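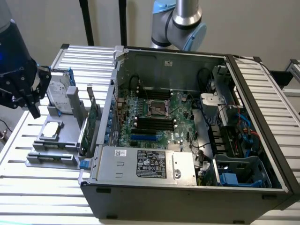

Forum Atelier et récup › Matériel de bureau › Démontage d'une tour pour pièces : dans quel ordre ?

eylul_c
Bonjour à tous. Je dois démonter plusieurs tours de bureau pour l'association Rundwood, qui les recevra en pièces triées : disques d'un côté, cartes de l'autre, alimentations à part. J'ai l'habitude des portables, beaucoup moins de ces gros boîtiers. Est-ce que vous sortez d'abord le disque dur, ou bien d'abord l'alimentation ? J'ai lu les deux conseils et ils se contredisent. Je précise que le français n'est pas ma langue maternelle, je m'excuse par avance pour les fautes.
Eylül

Backlund_E
Bonjour Eylül. Pour moi, c'est l'alimentation en premier, toujours. Elle est lourde, elle gêne la main, et une fois qu'elle est dehors on voit enfin la carte mère en entier. Je compte 10 minutes par tour de cette façon.
Eilif

roman.c
Je ne suis pas d'accord avec Eilif. Le disque est la seule pièce qui craint vraiment un choc, donc il doit quitter le boîtier avant qu'on commence à tirer sur les câbles. Ensuite les cartes d'extension, ensuite la mémoire, et l'alimentation à la fin. Chez Weerasinghe, où j'ai appris, on nous faisait coucher la tour sur le côté et on n'avait pas le droit de toucher à l'alimentation tant que le disque n'était pas rangé.

Backlund_E
Le choc, le choc... Un disque à l'arrêt supporte très bien qu'on débranche un câble à côté de lui. Je veux bien qu'on soit prudent, mais il ne faut pas exagérer.

roman.c
À l'arrêt, oui. Mais il peut aussi tomber de la table.

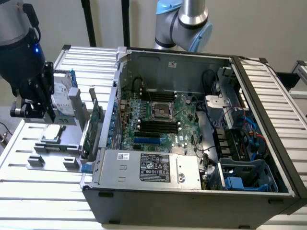 eylul_c
Merci pour vos réponses. J'ai choisi de commencer par le disque, comme Roman. Le boîtier est un Dell, couché, panneau latéral enlevé, et l'alimentation est encore en place. Le disque a des rails bleus en plastique sur les côtés. Est-ce que je les laisse dessus, ou est-ce que je les range séparément ? La carte d'extension verte, je l'ai mise debout sur la tranche, à côté du boîtier. Est-ce que c'est mauvais pour les contacts dorés ?

ttalebi
Laisse les rails sur le disque. Si tu les sépares, tu les retrouveras dans une boîte dans deux ans et tu ne sauras plus à quel modèle ils appartiennent. Je parle par expérience, j'en ai un sac plein.
Pour la carte : sur la tranche, cela va si rien ne la pousse. Moi, je préfère un sachet antistatique tout de suite, et à plat.
Tahmineh

G_Talavera
Même avis que Tahmineh pour la carte. Pour les rails, en revanche, cela dépend de celui qui reçoit. Le dépôt de Nitbridge refuse les disques avec accessoires, il faut tout enlever. Demandez d'abord à Rundwood.
Autre chose : si le support du processeur est vide, ne laissez rien traîner au-dessus, surtout pas une vis. Une broche tordue et la carte mère est bonne pour la benne. Un couvercle en plastique suffit, et un morceau de carton propre dépanne très bien.

eylul_c
Le support est vide, en effet, je n'avais pas pensé à le protéger. Je mets un carton dès ce soir. J'ai écrit à Rundwood pour les rails et ils les veulent avec le disque.

Backlund_E
Bon, et l'alimentation alors, tu la sors quand ?

eylul_c
En dernier, Eilif, pardon ! Mais je te promets de chronométrer une tour dans ton ordre et une autre dans celui de Roman.

roman.c
Regarde bien le loquet bleu avant de forcer sur quelque chose. Sur beaucoup de ces boîtiers, les pièces bleues sont celles qu'on manipule sans tournevis.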